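Homen Plomia label printer: long-term review
By Aisling Dunne
Filed under Bench and Storage

The Plomia is a desktop thermal transfer printer for narrow labels. Homen sells it to small labs, repair shops and anyone else with a lot of small containers and a need to tell them apart. I have used one for seven weeks, mostly on cold storage tubes, drawer fronts and cable ends, and printed 342 labels in that time. The unit was bought at retail.

Thermal transfer matters here. Direct thermal printers, including the Lollau I used before this one, darken a coated paper with heat. The paper keeps reacting to heat and light after it leaves the printer, and solvents make it worse. The Plomia melts resin from a ribbon onto a plastic label. The ribbon is an extra consumable, but the print stays where it is put.

Setup

The printer ships with a power supply, a USB cable, one ribbon cartridge and a short starter roll. The ribbon drops in from the top and the label roll from the side. Threading is printed on the inside of the lid in a diagram that has the feed arrow pointing the wrong way. The manual has it right. Calibration is started by holding the feed button until the light changes color, and it has to be repeated after every change of label stock. Skipping it shifts the print by most of a line.

There is no wireless. I consider that acceptable in a printer that sits next to one computer, but the supplied cable is too short to reach the floor from a standard bench.

Print quality

Text is sharp down to the smallest size I would want to read at arm's length. Below that, closed letters such as "e" and "a" begin to fill in. Darkness can be set in the driver, and the default is too high for the polyester stock. Dropping it two steps cleaned up small type and made no visible difference to large type.

Two-dimensional codes scan reliably if they are given a clear margin. The layout software will let you run a code right to the edge of the label without a warning, and those codes failed on my scanner more often than they read. Linear barcodes are a poor choice at this width. They have to be printed along the length of the label, and on a small tube they then wrap out of the scanner's view.

Label size is the first decision to make, and it depends on what the container sits in. In a dense grid the only surface left to read is the cap, so I use round dots with a short position code and put the full text on the side.
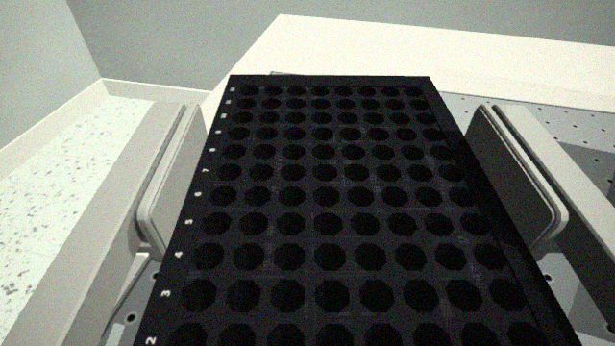 Black rack, eight wells to a row.

Position codes are where the Plomia is at its best. The serial function takes a letter range and a number range and prints the full set in order, either across rows or down columns. It remembers the last value after a power cycle. The Lollau did not, and I have duplicate codes in a freezer to show for it.

Adhesion

I put labels on polypropylene, glass, powder-coated steel and PVC cable jacket. Polypropylene is the hard case. Labels applied at room temperature to a clean surface have held through repeated trips to the freezer. Labels applied to a tube that was already cold did not bond, and five of them came off in the rack. This is in line with the instructions on the roll and I do not count it against the printer.

An alcohol wipe does nothing to resin print on polyester. Acetone takes it off in a few strokes. Anyone working with acetone needs a different ribbon, and Homen does not list one for this model.

Flag labels for cables are supplied on a perforated roll. The perforation is slightly too strong, so the leading edge tends to lift when the label is torn off.

Software

The bundled program is called Ledesma. It is a competent layout editor with a bad import screen. Spreadsheet columns have to be mapped by hand each time, the mapping cannot be saved, and a blank cell in the first row causes the whole column to be ignored. Templates can be saved, and a template stores the darkness setting along with the layout, so the calibration work above only has to be done once per label type.
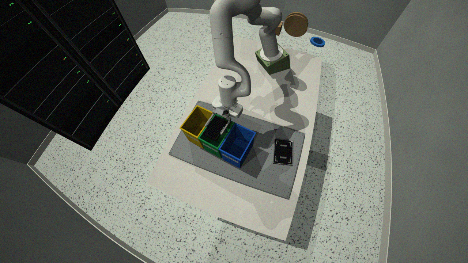

Templates also carry a background band, a solid block of ribbon color at one end of the label with the text knocked out of it. I use it for anything read from a distance, such as shelf edges and bin fronts. The ribbon comes in black only, so the band separates categories by position and length and will never match a container color. Where color is already doing that job, as with the green bin in the middle of the three set side by side, a plain black-on-white label is easier to read and uses much less ribbon. A full-width band consumes the same length of ribbon as a line of text, but it leaves more residue on the print head — I had to clean the head twice after long runs of banded labels and never after plain ones.

Running costs

A ribbon cartridge is $39. Ribbon advances with the label whether or not anything is printed there, so large blank margins are paid for. Trimming the trailing margin in the template is worth the few minutes it takes. Label rolls are priced in line with other brands, and the printer accepts third-party rolls with the same core, though the gap sensor lost track of one translucent stock entirely.

Noise and speed

It is quiet at idle and makes a short ratcheting sound per label. Speed is adequate. The cutter is manual, a serrated bar under the exit slot — it is sharp, and it collects adhesive.

Verdict

Recommended for tubes, drawers and cables, with reservations about Ledesma. Buyers who need wireless, color or acetone resistance should look elsewhere. The Lollau remains cheaper to run and is fine for labels that will be thrown out within the month. I have kept mine for shipping dates.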